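Section 4. Loading Paper Cups
Dirholm countertop cup dispenser, wall or shelf mount

Use plain paper cups with a rolled rim.
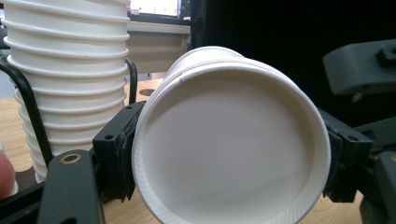

Check each cup before it goes into the tube. The rim should be smooth all the way around and the side seam should lie flat.

1. Open the top cap by turning it to the left.
2. Take one sleeve of 50 cups out of its bag. Keep the stack together.
3. Remove any cup with a torn rim or an open seam.
4. Lower the stack into the tube, bottoms first, until the lowest cup rests on the holding tabs.
5. Close the cap and pull one cup to test.

Note: The long tube (part 102) holds two sleeves. Load the second one only after the first is seated.

Caution: Do not press down on the stack. Cups that are pushed together will come out two at a time or tear at the rim.

If a cup sticks, turn the adjusting ring one notch to the right and test again. For cleaning, see page 31.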